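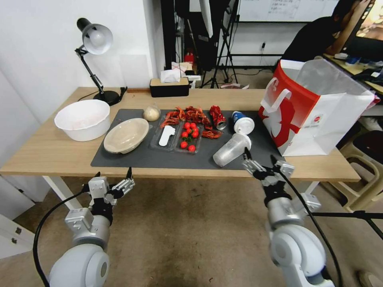
Basin, paper bowl and cup on the table

From: Radwa Berrada
To: Matlow Bakers list
Date: 06/05/2024
Subject: Re: rolls gone hard by teatime

On the Matlow Bakers list, Jill wrote:

> Hello all, first time posting though I've been reading for ages.
> My white rolls are lovely when they come out and by teatime
> you could play bowls with them. I use the Plilov strong white,
> dried yeast, water, salt and a spoonful of oil, and I bake them
> at 220 in a fan oven until they are properly brown, then leave
> them on the rack all afternoon. Is it the flour? My sister says
> it's the flour. Also does anyone freeze theirs, and if so, when?
> Thank you, Jill

Hello Jill, and welcome! I am so glad you've written in, and please don't feel shy about asking. I read this list for the best part of a year before I dared to say a word, and then all I asked was where people bought their tins.

I don't think it is the flour, though please don't tell your sister I said so. I've used the Plilov strong white for years and it makes perfectly soft rolls. It does like more water than you'd expect. If your dough comes off the table clean and feels firm like modelling clay, try another two tablespoons of water next time and put up with the stickiness for the first few minutes of kneading. It does come together. Wet your hands if it gets too much, and try very hard not to reach for the flour bag (I still do it, and then I'm cross with myself).

My first real suspect is the oven. A fan oven at 220 is very fierce for something as small as a roll, and by the time the tops are as brown as a loaf the insides have lost a lot of water. I bake mine at 200 without the fan, and I take them out when they are the colour of weak tea. My old Vusent runs hot at the back, so I turn the tray halfway through. It might be worth borrowing an oven thermometer if you can, as the dial on mine has very little to do with what's going on inside.

The second suspect is the rack. They need the rack at first or the bottoms go damp, but once they are fully cold they want covering up. My mother put hers under a clean tea towel straight from the oven, which traps a bit of steam and gives you that soft, slightly wrinkly top that I love and my husband says looks like an elbow. After that they go in a bag or a tin with a lid. Left out in a warm kitchen they will dry, whatever you've put in them.

Now, the thing that made the biggest difference for me was cooking a little of the flour first. It sounds like a fuss, but it takes no longer than boiling an egg. You take a spoonful or two of the flour from the recipe and five times as much milk, and stir them in a small pan over a low heat until you have something like wallpaper paste. Let it cool, then put it in with everything else. The cooked flour holds on to water in a way that raw flour won't, and my rolls are still nice on the second day and quite all right toasted on the third. There's a version of it on page 179 of the Golestani book, if you can get hold of a copy. The library in Matlow had one the last time I looked, with a good deal of butter on the corners. She uses milk powder as well. I never have any in, so I leave it out and can't say I've missed it.

If you don't want to go as far as that, just swap half your water for milk and use soft butter in place of the oil. That alone will help.

I would also look at how big you're making them. I used to make mine very small, 44 grams of dough each, as I thought they looked dainty in the basket, and they dried out terribly. They're nearly twice that now and so much better for it. I set them close together in the tin as well, so that they join up as they rise and you have to pull them apart. The sides stay white and fluffy and there is far less crust to go hard.

As for freezing, yes, always! Do it on the day you bake them, as soon as they're properly cold, and squeeze the air out of the bag. People tend to wait until the rolls are already a bit stale and then freeze the leftovers, and of course they come out a bit stale too. Mine thaw on the worktop in a couple of hours, or I put them from frozen into a low oven wrapped in foil. Whatever you do, keep them out of the fridge. I know it feels like the sensible place, but bread goes stale faster in there than it does in the cupboard.

I did a batch of 34 for my niece's wedding tea last November, baked and frozen the week before, then warmed through in foil that morning. I was up at five worrying about them. My aunt, who has never praised anything of mine in her life, took two home in her handbag.

So, if I were you I'd change the oven first and leave everything else alone, and then you'll know whether that was it. If they are still hard at teatime, have a go with the milk. And do write back and tell us how you get on, as I'm sure others here have their own ways, and I'd love to hear from anyone who uses potato water. I tried it once and it was very heavy, but I may simply have used too much.

Sorry this has gone on so long. I only meant to say turn the oven down!

With very best wishes, and love to your sister,
Radwa

P.S. Does anyone still have my big dough scraper, the one with the blue handle? I've looked everywhere here.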